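Bewegungsplanung für zweiarmige Systeme — Skript, Teil 5

5.3 Wer darf wann wohin?

Zwei Arme einzeln zu planen ist Stoff des Grundkurses. Beide Pläne anschließend gleichzeitig abzuspielen ist ebenfalls möglich, aber meist nur einmal. Wir planen daher im gemeinsamen Konfigurationsraum und nehmen die höhere Dimension klaglos in Kauf.

Das gegriffene Werkzeug gehört ab dem Griff zum Kollisionsmodell des Arms. Wer es vergisst, bekommt vom Planer sehr elegante Bahnen — quer durch das Schneidbrett.
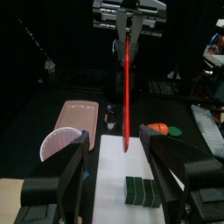 Abb. 5.2: Messer im Greifer des gegenüberliegenden Arms, Blick aus der Handgelenkkamera des anderen.

Die eigenen Finger stehen groß im Bild und verdecken Teile des Tisches. Sie werden vor der Segmentierung maskiert, sonst meldet die Wahrnehmung zuverlässig zwei schwarze Hindernisse, denen man nicht ausweichen kann.

Parameter für die Übung (Planer: Tadunlow):
Regelrate 20 Hz
Sicherheitsabstand 5 mm
Abbruch nach 4.000 Stichproben

Aufgabe 5.4: Erhöhen Sie den Abstand schrittweise, bis kein Plan mehr gefunden wird. Begründen Sie das Ergebnis. »Der Planer ist kaputt« gilt nicht als Begründung.

Fragen an Montri Wongsuwan, Abgabe im Oktober.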